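Tundusdale Sewing and Knitting Board > Fabric Talk > Knits and jerseys

Thread: Grey ribbed fabric, what would you make with it?

hattar_hems
March 11, 2021
Hello all, long time reader, second ever post so be gentle! I've come into a big piece of grey ribbed fabric from a lady in Rarnport who was clearing her sewing room. She wanted it gone, I had a car, and now it's mine. She couldn't remember where she bought it or what it's made of, only that it had been on a shelf for years and she never had the heart to cut it.

I was all set to make a long cardigan, the sort with no buttons that you just throw on over everything. My sister says it's too heavy for that and will end up round my knees by teatime. I've been folding and unfolding it all morning instead of doing anything useful. The ribs are very fine and close together, and they bend about all over the place as soon as it isn't lying flat, so I can't even tell which way I'd want them to run.

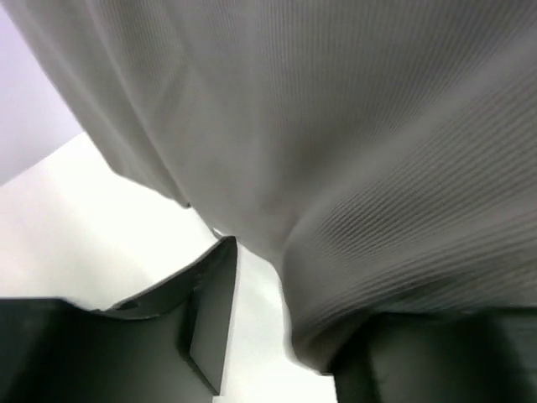
The ribs up close, with a bit of the edge

So, three questions really. Is it a cardigan? Do I wash it first, and how hot? And how on earth do you cut something like this straight? I've only ever sewn cotton, and cotton stays where you put it.

Hala Darwish

pinsandneedless
Ooh, lovely. I'd have driven to Rarnport for that as well. Looks like a nice weighty one from the way it sags at the bottom there, so I'm a bit with your sister I'm afraid. Anything long and open at the front will grow. I made a duster coat in a rib a few years back and it gained a good hand's width in the first winter, and the pockets went down with it until I had to stoop to get my keys out.

Could you do something shorter? A boxy jumper that stops at the hip would be gorgeous.

Wiesława Piątek
I disagree about the length! I have made long cardigans in heavy rib for years and they behave perfectly well if you stay the shoulders and the back neck. Use a strip of cotton tape, sew it into the seam, done. What pulls a cardigan out of shape is people hanging it on a hanger. Fold it and put it in a drawer.

For washing, 30 degrees and dry it flat over two towels. Do it before you cut, Hala, whatever anybody tells you. If you don't know the fibre you don't know how much it will shrink.

oldmoggie
I never prewash knits. Never have. I cut, sew, and wash the finished thing cool for ever after, and I've not had a disaster yet. If it's wool, Wiesława's wash could felt it and then you've lost the lot.

Wiesława Piątek
oldmoggie, so she should cut a square off the corner and wash that! Draw round it on paper first and compare after. It takes one evening. I would much prefer to ruin a square than a cardigan.

oldmoggie
A test square I can live with. Still say she's wasting a corner.

hattar_hems
Ha, I didn't mean to start anything! I'll do the square. Do I just use scraps or does it need to be a proper size?

Wiesława Piątek
Hand sized at least, bigger is better. Run a zigzag round the edge or it may go curly in the machine and then you can't measure it.

kakance_kate
Jumping in on the cutting question as that's the one I got badly wrong. Put it on the floor or a big table and make sure ALL of it is up there. If any is hanging off the side it drags the rest and you'll cut a shape that springs back smaller the minute you lift it. I did a whole back piece like that and it would have fitted my nephew.

Then leave it overnight to relax. I know it sounds daft. And one layer at a time, never on the fold, with the ribs going up and down the body. Pick a single rib near the middle, mark it with a bit of tacking thread from top to bottom, and line your pattern up on that. It's slow but you'll see straight away if it's wandering.

pinsandneedless
Seconding the tacking thread. Chalk just rubs off on ribs. And weights for the pattern, not pins, I use tins of tomatoes.

hattar_hems
Thank you, this is so helpful! Our floor is going to be out of bounds to the whole family for a night, they'll be thrilled. What about the needle? I've got universal ones and one lonely ballpoint.

kakance_kate
Ballpoint, or a stretch needle if you get skipped stitches. Buy a packet because that lonely one will snap halfway up a side seam. If your machine lets you turn the foot pressure down, do that too, it stops the seams going wavy.

fen_thimble
Can I be the odd one out and say don't wear it at all? Grey rib makes the most beautiful cushions and a throw. No fitting, no shoulder tape, no worrying about your knees. I did a set in September and people stroke them when they come round.

oldmoggie
Cushions! With that! She could get a decent jumper out of it.

fen_thimble
She could get a decent jumper and a cushion, if there's enough. How much is there, Hala?

hattar_hems
Haven't measured it yet, it keeps stretching every time I go near it with the tape. I'll wait till it's had its night on the floor.

Right, I think I've been talked into the cardigan after all, but stopping mid thigh, with tape in the shoulders like Wiesława says. Cushion from whatever's left. Square is going in the wash tonight and I'll come back and tell you what it did.

Wiesława Piątek
Good. Drawer, not hanger!

pinsandneedless
Pop the pattern name up when you've picked one please, I'm after a new one myself.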